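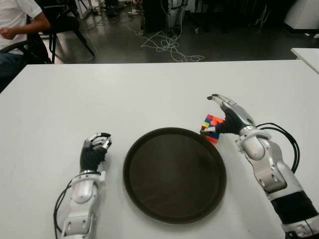
Sovero cell, head camera. Right hand on the cube at the far rim of the tray.

sovero-cell: setup and upkeep

README for whoever has the cell next. Two arms, two hands, one white table, one round brown tray, one puzzle cube. Written in a hurry, fix what's wrong and put your initials in the log.

Last full going-over: 23 February 2020 (Babatunde Odukoya). Queries about the hands to Yakubu Eze. Queries about the recorder, read the recorder notes first, then Yakubu.

What's in the folder

- episodes/ one folder per run, 755 kept
- rejected/ 53 runs, do not train on these, do not delete them either
- calib/ hand and head camera calibration, newest on top
- plunis/ config for the recorder
- log.txt plain text, add to the bottom

Total stills pulled for checking: 2204. They are in episodes/ next to the run they came from. Not every run has one.

Start of day

1. Mains on at the cabinet, then the arms, then the hands. Hands last. If the hands come up first the left one doesn't get found and you start again.
2. Wait for Plunis to list both arms and both hands. Four green lines. Three is not enough, even if the missing one is a hand you don't need.
3. Arms to rest pose. Keep clear of the table while they go.
4. Fingers: open, close, open. Listen. A click on closing is usually the thumb, see Repairs.
5. Wipe the table. The grey scuffs don't come off, stop trying.
6. Tray in the middle, between the hands. Cube wherever the run sheet says.
7. Head camera check. Whole tray in view, far edge of the table level. If it's tilted, loosen the neck clamp, not the camera screw.

Cables

Black cables run along the outside of both forearms. They need slack or the wrist pulls on them when the arm turns in. Leave a proper loop, wide enough to get your hand through. Too tight and the wrist stops short and Plunis reports it as a joint limit, wich cost us most of an afternoon in June.

Don't tape the loop to the housing. Balogun clips only, spare bag in the drawer.

White cables on the floor past the table: walk round them. Tidying is on the list. Has been for a while.

Cube and tray work

The right hand does the cube. Left hand stays by the tray, fingers loosely curled, and is recorded anyway. Keep its channels in, the Ikby people asked for them.

Thumb contact matters more than the fingers. When a grasp goes wrong look at the thumb pad before touching any settings. Pads pick up grease off the cube stickers, clean both.

Cube is left scrambled between runs. No need to reset the colours, not part of the task.

Checking a grasp by eye: pause the run, look from the head camera, compare thumb and fingertips with the reference still. Reference has the cube at the upper right rim, thumb and fingers to its left.

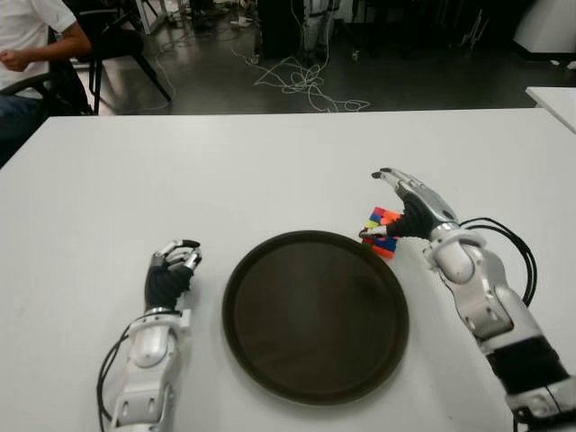 Repairs

Clicking thumb. Power off the hand. Back cover off, check the small grub screw on the thumb joint. Nip it up, no more than that. Cover back on, open and close 15 times before recording anything.

Finger slow to open. Nearly always the pad catching its neighbour. Turn the pad a touch. If it's still slow swap the finger, Yakubu keeps the spares.

Forearm screws. They work loose, both sides. Go over them weekly with the hand driver. No power tools, the housing threads strip and then it's a new housing.

Wrist drift. Hand slowly droops over a long session. Rerun the calibration, save it with the date, don't overwrite the old one. Babatunde needs both to see how fast it's going.

Hand not found. Unplug at the wrist, look for a bent pin, plug back in, restart in the order above. Don't swap left and right leads to test. They fit. They shouldn't.

Known problems

- Tray has a slight shine and the depth values inside it go patchy. Masked in calib/, but only for the middle position.
- People sit behind the table durring runs and end up in the background. Heads mostly out of view. Check before sharing anything outside.
- Some early episodes have the arm names swapped in the header. Listed in log.txt, joint data itself is fine.
- Light at the back of the room is poor. Leave it alone or the older runs won't match.

End of day

Arms to rest, hands off, arms off, cabinet off. Cube off the table and into the drawer. Copy the day's folder across before you switch the recorder off. Write the run count in log.txt, plus anything you touched with a screwdriver.

Still to do

- second neck clamp
- new pads, right thumb first
- proper labels on the wrist leads
- depth mask for the other tray positions (Babatunde)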